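Draltum国际局势简报订阅版:用了三个月,续不续?

Draltum主打“军事与外交动向追踪”,每天早上推一份简报,重点是阅兵、试射、峰会和制裁名单。我从Nusten的免费邮件转过来,当时看中的是它承诺“先于主流媒体给出研判”。三个月下来,这句话我基本不信了。

简报本身写得干净,每期最多12条,通勤路上能看完。问题出在来源。我挑了11月的9条“独家研判”回头去查,有8条能在前一天的通讯社稿子里找到原话,只是换了语序,再加一句“值得警惕”。剩下那条讲边境换防,署名Hakim Latuheru,有地名有部队番号,写得确实扎实,可惜他一个月也就露面一两次。

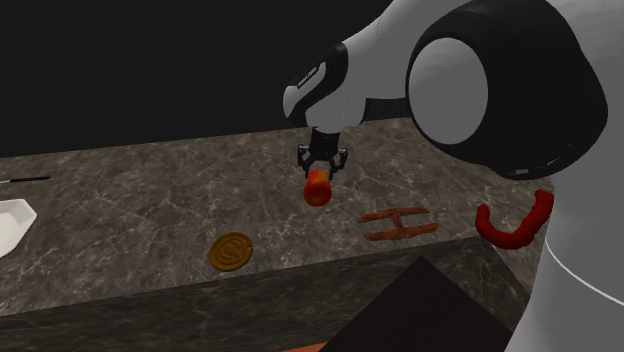 预警功能

付费版多出来的主要是预警,分黄、橙、红三档。听着挺唬人,标准却找不到。某国外交部发了篇措辞强硬的声明,给橙色;隔周真有舰艇进了争议海域,反而是黄色。我写信去问分级依据,客服回了一段“综合多维度因素”,等于没答。

周五晚上的推送尤其密,手机连着震,点开多半是同一件事的三个版本。可以关,但选项藏在账户页最底下,还得重新登录一次。
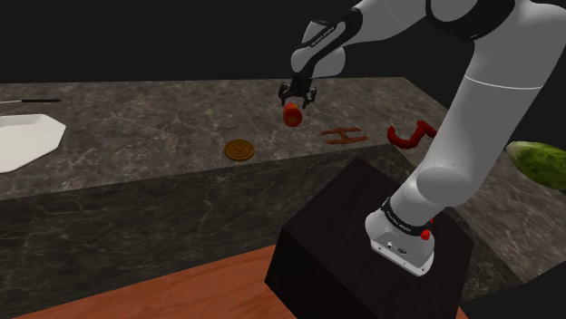

地图倒是比Kneath的好用,缩放不卡,历史事件能按年份筛。只是图上的基地位置没有注明出处,拿来写东西我是不敢引的。Bikach的地图丑一些,每个点都挂着原始链接,做功课的人会更需要那个。

至于“未来走势概率”,我建议直接跳过。它给一次峰会能否如期举行标了个百分比,会期推迟之后,那一页的数字悄悄改了,没有更正说明。做研判看走眼很正常,改了不吭声就让人没法再信别的数字。

想要一份省时间的新闻摘要,免费版够了。我的付费版到期不续,Latuheru的文章会继续找来看。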